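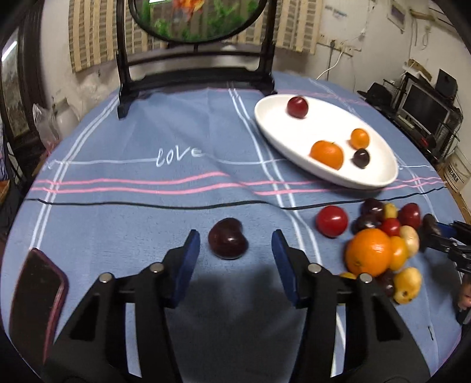
Tuncer oval serving plate, white, and the Skidberg round tablecloth in blue
Posted 9 Nov 2021

I should say up front that I bought these to solve a problem I'd caused myself. I had gone to the market for a bag of cherries and come home with cherries, a mandarin, an orange, a kumquat and several other things I'd picked up on colour alone. My old fruit bowl is deep, so whatever goes in first is next seen in a fortnight, by which time it has developed views of its own. I wanted something flat. Also, I was tired of looking at my table.

The plate first. It's a plain white oval with a raised rim, and the rim is the whole reason to own it. Round fruit is fundamentally uncooperative. On the flat platter I had before, a cherry would set off for the edge the moment anyone bumped a chair, and I once followed one down the hallway as far as the laundry. The Tuncer keeps them in. I've carried it from kitchen to verandah loaded well past what's sensible and lost one grape, which I put down to my own ambition.

White was the right choice. I dithered over the grey for 2 evenings and I'm glad I lost my nerve. A dark cherry on white looks like something you'd pay extra for. An orange looks like an orange, but a better class of one. Even a kumquat, a fruit I buy every year and enjoy once, earns its spot as decoration.

Now the complaint. It doesn't hold much. The listing says "generous family size" and I'd like to meet the family. With 4 pieces of fruit it looks elegant and a bit smug. Add a proper navel orange and everything else gets shoved up one end, and anything left over ends up in a heap on the cloth beside it. I've decided the heap is a style. My sister-in-law Mwende Mushi, who was over for lunch, asked whether I was still unpacking.

It's also slippery underneath. On bare timber it slides when you reach for the far end. On a tablecloth it stays where it's put.

Which brings me to the Skidberg. It's a strong blue, and I was worried it would be too much. On the table it does most of the work. Anything orange or yellow jumps off it, and a bright red fruit practically shouts. The very dark cherries are the exception. Away from the plate, on a dull afternoon, they go a bit murky against the blue, so I keep those on the white and let the citrus have the cloth. If this sounds like a lot of thought to give to fruit, you're right, and I've got more.

Size: get the tape measure out. The cloth comes in one round size only and my first order was for a table I apparently imagined. Hivbridge swapped it without a fuss, though the label had to be printed at the newsagent and the parcel went via Gronport, wherever that is. The round one sits nicely and the edge hangs well once you've fiddled with it. It came out of the packet with fold lines you could rule a page by. A warm iron on the back got rid of them.

Cherry juice is the test that counts. I've had a few drips so far. Cold water straight away, then a normal wash, and I can't find the marks. The one I left overnight I can find very easily, thanks. It lives under the plate now. Si-eun Bang in the shop reckoned a soak in vinegar would shift it, so I'll have a go and update this if it works. If there's no update by February, you'll know.

The pair cost me 154 dollars, with the cloth the larger share. That's a silly amount to spend on displaying a mandarin. I'd buy the cloth again at full price. The plate I'd wait for on sale, or I'd get the next size up if they ever make one.

Plate: 3 and a half stars, the missing bit being the bit where the rest of the fruit goes.
Cloth: 4 and a half. Would be the full lot if I ate pears.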